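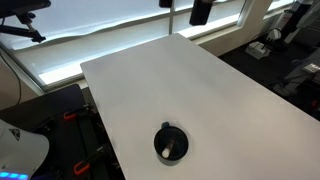

*White tabletop by the window, with a lidded cup.*

## Flasberg table: common questions

**What sizes does it come in?**
One size of top, and two leg heights. The taller legs add 8 inches and suit standing work.

**Is the surface glossy?**
No. The white top has a matte finish, so window light spreads softly across it. Glossy tops are sold under the Golau name and have their own page.

**Can I put hot drinks on it?**
A cup with a lid is fine. For mugs straight from the kettle, use a coaster. Pans need a trivet.

**How do I get marker off?**
Dry-erase marker comes off with a damp cloth if you get to it the same day. For permanent marker, put a little rubbing alcohol on a cotton pad, wipe, then rinse with water. Don't use scouring powder - it leaves shiny patches that can't be repaired.

**Will it turn yellow near a window?**
It can, slowly, in strong direct sun. A thin shade is enough in most rooms. If you keep things in one spot all summer, move them now and then so the color stays even.

**Can I clamp things to the edge?**
Yes, if the clamp has soft pads. Without pads, put a scrap of cardboard on both sides. Tighten by hand only.

**How much weight does it hold?**
Up to 50 pounds on the tall legs, spread out. The limit for the short legs is printed on the underside of the top.

**Do you sell spare parts?**
Feet and screws, yes. Legs are made to order by Rarkura and take almost 18 days. Tops are not sold separately.

**Does it fit the Võ drawer unit?**
Only on the tall legs. The drawer unit is too high for the short ones.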